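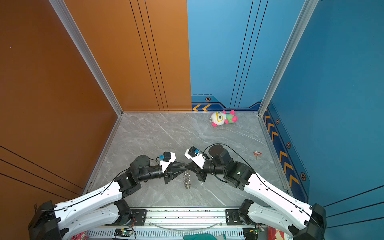

Two-arm bench cell for a town workshop, what have I forgotten to budget for?

Our workshop in Vallstead has finally voted to put money into a pair of small arms and I am so excited I've been writing shopping lists on the back of everything! I've been put in charge of the plan, and I want to get it right before we order in September. What we're after is a bench cell with two arms facing into a shared floor, both fixed to one aluminium rail so they can't drift apart, with a little camera on a white bracket at each wrist, and real walls round the back and sides. We want people to practise picking up awkward everyday bits, so a key with a tag on it, a coil of metal, a soft toy, that sort of thing. Not heavy stuff at all.

So far I have one quote, from Brimia, at £1176 for two arms with grippers, power supplies and controller boards. Wrist cameras are £138 for the two, brackets included. The pot is £1000 and we can top it up from the summer fair, but I have to go back to the members with one total and I really don't want to ask twice. The frame and walls aren't in the quote, neither is anything to do with lighting.

What I'd love to know: what did you end up paying for that you didn't expect? Would you buy both arms at once or start with one? And is it worth paying for walls, or is a bare table good enough to begin with? We have a sturdy bench, a good saw and plenty of people who can solder. None of us has run anything with two arms before, only a little plotter and a very old turntable thing.

Marit Granström

Lilibeth Lumanlan

Oh, you are going to have such a good time with this. We did a very similar build at the Lindholm repair club and it's still the thing everyone walks over to first.

Taking your middle one first: if two arms is where you want to end up, buy both at once. We bought one, loved it, and ordered the second the following spring, by which time the supplier had changed the wrist joint. They work together perfectly well, but the spares don't swap and we keep two boxes of screws that look the same and aren't. If the money really won't stretch, ask Brimia whether they'll hold the second arm from the same batch for you. Small suppliers will often say yes if you put down a deposit, and it costs you one email to find out.

Things I'd add to your list, in the order they caught us:

Spare gripper fingers. Get two sets. Pointed ones are lovely for small things like your key, but when both grippers are working in the middle of the floor they do knock into each other while people are learning, and it's always the tips that suffer.

At least one spare motor of each size. Look at which joint carries the most weight (usually the shoulder) and buy that one first.

Cables. We paid £27 for a bag of longer ones in the second week. The ones in the box reached fine with the arm folded up and then pulled tight at full stretch. Leave a proper slack loop at the wrist and tie it down further back along the link.

A decent powered USB hub, or two. Two wrist cameras plus two controller boards plus whatever overhead camera you decide you need in month two (you will!) is a lot for one laptop.

An emergency stop that cuts power to both arms together. Please don't leave this until later. Mount it on the front where a person standing at the bench can slap it without reaching over anything.

Walls: yes, do them, and do them cheaply. You've got a saw. Ours are painted board between upright aluminium posts and the whole enclosure was the least expensive part of the job. Having a back and sides stops small things rolling off, and it also keeps people in bright jumpers from wandering through the cameras' view. Strong plain-ish colours worked well for us, a different one on each side, as you can tell at a glance in a recording which way a camera was pointing. I'd think harder about the floor. We started with glossy white and the lamp made a big bright patch right where the grippers meet, so we changed to something matt.

Lighting: one cheap LED strip along each side beats one strong lamp. Budget for a dimmer if you can.

For your total, I'd go to the members with the arms, the cameras, and then a single line called "spares and fitting out" with a proper sum in it. We listed every screw and spent an entire Saturday meeting discussing screws.

Please come back and tell us how it goes!

Jonatan Hovland

Start with one arm. You can't learn two at once. Also check the postage, it wasn't small for us, and whether the quote has VAT on it.

Arlo Villanueva

Agree with nearly all of Lilibeth's list, and I'd go for the pair as well. Jonatan has a fair point about learning, but you can leave the second one switched off for a few weeks and still have matching parts.

What I'd add is about the bench end of things. Measure the reach on the data sheet and draw it full size on a roll of lining paper before you cut anything. Two half circles, one from each base, and your useful area is where they overlap. It's smaller than you'd think! On our Pledunska build we'd planned a lovely wide floor and then found that only the middle of it could be reached by both grippers. We slid the bases closer together along the rail, which took ten minutes, and that was the moment I stopped grumbling about what the rail had cost. So do spend money there. Good extrusion, proper T-nuts, and a few more nuts than you counted.

Put the controller boards somewhere you can see the lights but can't lean on them. A vented panel or tray in front of the arms is good, low down, with the cables tidied under the rail. We had ours loose on the bench and someone put a mug on one.

Storage is the other thing. The arms themselves take up very little room, but the objects breed. You'll begin with a key and a soft toy and before long there's a crate of the stuff, so leave a shelf for it underneath.

And ask Brimia what happens if a motor dies in the first year, whether they post you a motor or want the whole arm back. Get that in writing before the deposit goes.

Marit Granström

Thank you all, this is brilliant. Lining paper is already on the floor and Arlo is right about the overlap, I've shrunk the base board. I've emailed Brimia about VAT, postage, the motor question and holding a second arm in case the fair is rained off. Lilibeth, do you remember which matt finish you used for the floor?

Lilibeth Lumanlan

Blackboard paint on the first one, then a matt vinyl tile when that scratched. Go straight to the vinyl.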